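Drucken | Per E-Mail senden

Kalkschleier auf Steinboden nach Maschinenreinigung

Gimix
Wir reinigen einen Flur von 50 m² mit einer Einscheibenmaschine und dem Grundreiniger von Batex. Nach dem Trocknen bleibt ein grauer Schleier. Dosiert habe ich 300 ml auf einen Eimer.

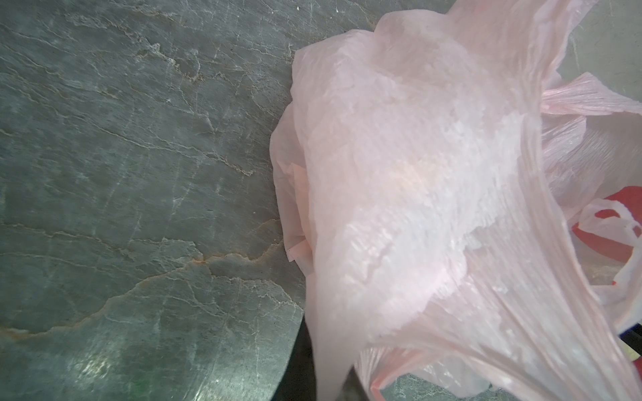 Welches Pad nehme ich zum Nachwischen? Ein weißes, mit klarem Wasser und wenig Druck.

Cormier
Klingt nach Überdosierung. Zweimal neutralisieren, Schmutzflotte jedes Mal absaugen – nicht nur mit dem Mopp verteilen. Auf Marmor keine sauren Mittel, auch nicht verdünnt. Erst an einer Ecke testen und 36 Stunden warten.
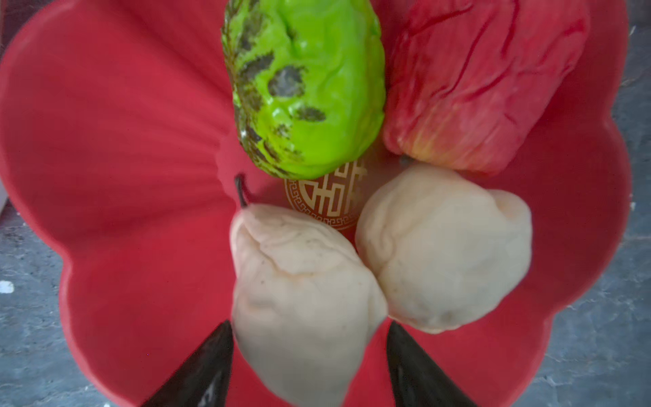 Rote Schale mit Kunstobst auf grauem Stein

Cumthorpe
Hatten wir im Juni auch. Bei uns war es altes Wachs, da half nur komplett runter und neu einpflegen. Mittel weiß ich nicht mehr.

Drucken | Per E-Mail senden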